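Stop Ranking Grippers by Grip Force
By Issa Nseir
May 2020

Most comparisons of hand-held grippers open with a force table. The Skedine body closes harder than the Drida body, so the Skedine body goes to the top. I have read many of these tables and written two. They predict very little about whether the demonstrations recorded with a tool will be usable.

What matters more is how well the tool can be located while a person swings it through a room. Tamer Saab and I logged 415 demonstrations in March with both bodies, and kept 312 of them. Most of the discarded ones had a sound grasp and a bad pose track. Wrist roll took the marker out of sight, or the operator's other hand did.

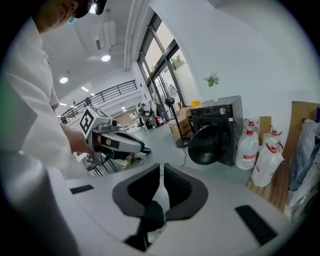
Hand-held gripper with a fiducial marker block mounted on top.

A block on top of the housing is cheap and easy to replace. It also moves the center of mass up, and a tired wrist then tilts. Jad Bitar argues that onboard tracking makes markers obsolete. I disagree – onboard tracking drifts near large plain surfaces, and household work is full of them. A printed square gives an absolute reference whenever it is visible. The fair comparison is between the two failure modes, measured on the same task with the same operators.

The second neglected quantity is what the fingers do to the view. Wide pads hold a door edge well and hide the contact point. Narrow ones show the contact and slip on it. Our Drida fingers lost seven grasps in a session that the Skedine fingers finished cleanly, and I would still choose the Drida set for training data, as the contact can be labeled.
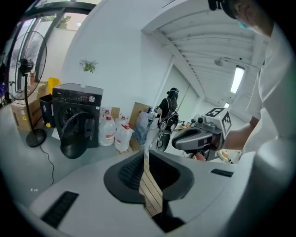
How many operators should a gripper comparison use?
At least three, with different hand sizes, and each should use every tool in a shuffled order.

Vendors should publish marker visibility and pose dropout per minute of ordinary use, with grip force in a footnote. Dima Hattar has drafted a 19-task protocol for this. It needs a second lab to run it before anyone cites the results, ours included.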